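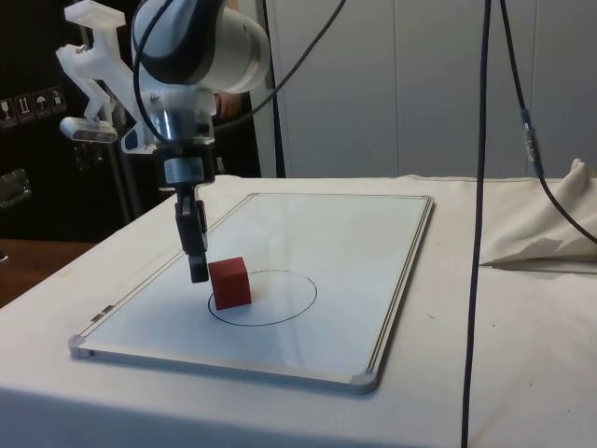
Flat roof over rear extension: repair the felt or strip and go to EPDM?

braren_lodge
Joined the board to ask this one. Single-storey rear extension, flat roof, three layers of torch-on felt over chipboard decking. The felt was last redone before we bought the house. There is a brown stain on the ceiling near the abutment with the main wall, getting slowly larger over the winter. On the roof there are two blisters, one of them split, and a low spot that holds water for several days after rain.

Two firms have looked at it. The first wants to cut out the blisters, patch them, and redress the lead. The second wants to strip to the joists, lay new decking with insulation above it, and finish in EPDM. The difference in price is large enough that I want to understand what I would be paying for. The patch quote is 700 pounds. The other has more digits.

Fall is towards the rear gutter, nominally. Existing insulation is mineral wool between the joists, and the ceiling below is plain plasterboard. No vents that I can find.

gbeho_e
Which wall is the stain against, and is there a cavity tray above the abutment? If the stain follows the wall and not the low spot, the covering may not be the source. A solid or cavity wall taking driven rain above a roof with no tray will let water down behind the flashing, and you can re-cover the roof as often as you like without changing that.

braren_lodge
Party side of the rear wall, facing south-west. Cavity brick. I can't see any weep holes above the lead, so I assume no tray.

gbeho_e
Then I would establish that first. Hose test, starting low. Wet the roof surface only for half an hour, well away from the wall, and check the ceiling. Then the flashing. Then the brickwork above it. Do them in that order with a gap between each, otherwise you learn nothing. You need someone indoors with a torch.

Lorente
Disagree with spending much effort on that. Chipboard decking under split felt is finished. Once it has been wet it loses its strength and does not get it back when it dries. Walk on it near the low spot. If it gives underfoot, the strip is already decided and the source of the leak is a separate job to be done while the scaffold is up.

gbeho_e
Nobody disputes that wet chipboard is scrap. The question is whether it is wet. A low spot can equally be joist deflection or a fall that was never built in properly.

Lorente
It has held water for days at a time over a split blister. It is wet.

l_hettiarachchi
Worth separating three things which the quotes have rolled together.

1. Covering. Felt against EPDM. Both last if detailed properly. EPDM has fewer joints, and on a roof this size usually none in the field. Felt tolerates foot traffic and awkward upstands better, and any roofer can patch it.

2. Decking. Chipboard out, 18 mm OSB3 or ply in. I would do this whichever covering is chosen.

3. Position of the insulation. At present you have a cold deck with no ventilation and probably no vapour control. Warm moist air from the room gets into the void and condenses on the underside of the deck. That produces a brown stain too, and it would get larger over the winter with no leak at all.

The patch quote deals with none of these except a small part of the first.

braren_lodge
I had not considered condensation. The room is a kitchen, so plenty of steam. Is there a way to tell the two apart without opening the ceiling?

l_hettiarachchi
Keep a note of when the stain darkens. If it goes with rain, leak. If it goes with cold dry spells, condensation. A moisture meter helps if you take readings across the whole ceiling, as condensation tends to show as a wide area and a leak as a peak. A 40 mm hole behind the nearest downlight will tell you more than either. Look at the underside of the board. Black speckling over the whole surface is condensation.

kwesi_a
Take care with the warm deck if you go that way. It raises the finished level by the thickness of the insulation, 120 mm or more with PIR. Check the height of the door or window sill above, and whether you still get 150 mm of upstand at the wall. On mine the upstairs window sill was too low, and we had to form the abutment differently at extra cost. The roofer had not measured it before quoting.

Also ask about building control. Replacing the covering on more than half of the roof normally brings in the thermal requirements. The contractor can self-certify if registered with a competent person scheme. If not, you notify it yourself.

Lorente
Good point on the upstand. I would add the rear gutter. If the fascia goes up, the gutter and downpipe outlet go with it.

Gredirstead Dave
I will put in a word for the patch. I had 200 pounds' worth done on a garage felt roof and it bought several years. If the budget isn't there this year, a sound patch and new lead is not money thrown away.

l_hettiarachchi
On a garage, agreed. It is unheated and there is no ceiling to ruin. Over a kitchen with an unventilated void, I would not.

Gredirstead Dave
He still has to keep the rain out until the job is booked. Most roofers round here are quoting well ahead.

gbeho_e
For that purpose a tin of acrylic repair compound and an afternoon will do. Clean, dry, reinforce the split with the mesh, two coats. It needs to stay above five degrees while it cures.

braren_lodge
Update, 19 readings or so later. Took the downlight out and cut the hole. Underside of the chipboard is black-speckled everywhere I can reach, and soft enough near the wall to push a screwdriver into. So both, by the look of it. Mineral wool is damp on the top face only.

Sill height to existing felt is 310 mm, so I believe a warm deck fits with the upstand. I have asked the second firm to confirm this in writing, and to price a cavity tray separately. They want 1,211 pounds for the tray, installed in short sections. Is that reasonable?

kwesi_a
Length of the abutment?

braren_lodge
Just over four metres.

kwesi_a
On the high side, but tray insertion is slow work. They can only take out a couple of bricks' length at a time. Ask whether it includes the stop ends, the weeps and new lead.

Lorente
And get the adhesive specified. Water-based on the field, contact adhesive at the perimeter and upstands. If they propose loose-laying the field to save a day, ask what holds it down in a south-westerly.

braren_lodge
Stop ends and weeps yes, lead is listed under the main quote. Will ask about the adhesive. Provisional start is the middle of March. I have put the repair compound on the split in the meantime.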